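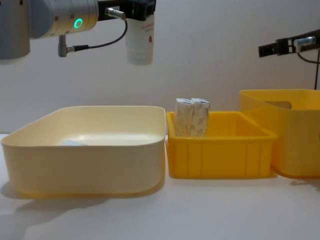 Was ist eine Petition?

Manchmal ärgern sich viele Menschen über dieselbe Sache. Vielleicht soll ein Schwimmbad schließen oder ein Bus nicht mehr fahren. Dann können sie eine Petition schreiben. Das Wort kommt aus dem Lateinischen und bedeutet Bitte.
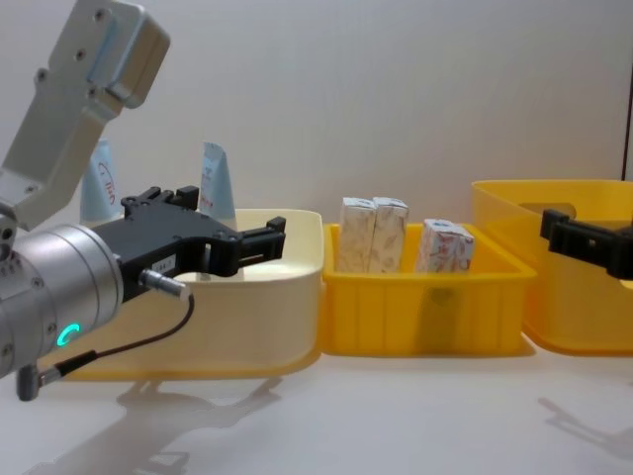 Von Theda Eichhorn, Redakteurin der Kinderseite

In einer Petition steht, was sich ändern soll und warum. Wer das auch will, schreibt seinen Namen darunter. Das nennt man unterschreiben. In der Stadt Circombe haben im Dezember 2.533 Menschen für eine längere Öffnung der Bücherei unterschrieben. Darunter waren 300 Kinder.
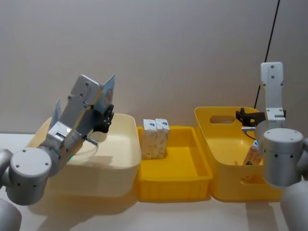
Zwei Roboterarme und drei Behälter auf einem weißen Tisch.

Muss die Politik dann tun, was in der Petition steht? Nein. Sie muss die Bitte aber lesen und prüfen. In Circombe hat der Stadtrat zwei Abende lang darüber gesprochen. Jetzt ist die Bücherei an einem Tag in der Woche bis acht Uhr abends offen. Gewünscht waren drei Tage.

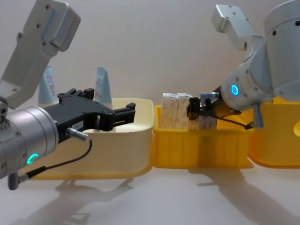 Die beiden Greifer zeigen über den Kunststoffbehältern zueinander.

Dürfen Kinder mitmachen? In Deutschland ja. Jeder Mensch darf sich mit einer Bitte an den Bundestag wenden, egal wie alt er ist. So steht es im Grundgesetz, im Artikel 17. Man kann das allein tun oder zusammen mit anderen, zum Beispiel mit der Schulklasse. Wichtig ist, dass die Bitte aufgeschrieben ist und dass Name und Adresse dabeistehen.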